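Table-Clearing Practice for Robot Clubs: Tips for the Workbench
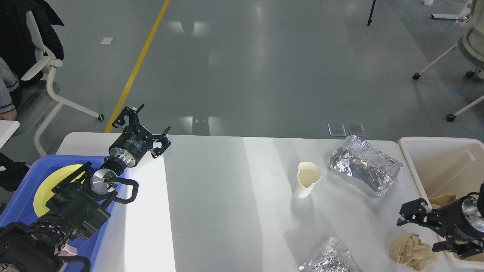 Draltulley, 18 September 2020

Our club at Draltulley picked table clearing as its project, and most of what we know about it has to do with ordinary household stuff. The motors and code get the attention, but a bad choice of trash can waste an evening. These are the tips we give new members.

Use real leftovers. A crumpled paper cup is harder to grip than a new one, so pinch the rim before you set it down. Aluminum foil is good too. Wrap a sheet around something flat for a large piece and ball up a smaller one to go with it. Foil throws light back in every direction, and a vision program that passes on plain cups may fail on it.

Put dishes on one side and trash on the other. We like a blue tray with a yellow plate, and a white bin at the far end of the table. The strong colors help the program tell the tray from a white tabletop.

Watch the glare. Overhead lights leave a bright stripe on a shiny table. Move the table a foot or turn off one row of lights before you change any code.

Tape down your starting spots. Use painter's tape, small pieces, and peel it up the same night. Tape left on from May took us 11 minutes and a plastic scraper to remove.

Start cloths loosely crumpled — a flat cloth gives the fingers nothing to close on. Wash them every few weeks. They pick up grit from the floor.

Check cable slack with the arm at full reach, then folded. A loop that is fine in one position can snag in the other. Hook-and-loop straps are better than zip ties here.

Keep people's hands off the table while the arms are powered. Four items is plenty for a first run. The team at Kallby starts with seven, and they spend over half of practice resetting.

Save your foil in a shoebox. It lasts for weeks.

Comments (3)

Cukus: Does parchment paper work in place of foil? We ran out.

bench_32: It slides too much for us. Wax paper was a little better.

Bukhari: Try a damp sponge for the tape residue. No scraper needed on our tables.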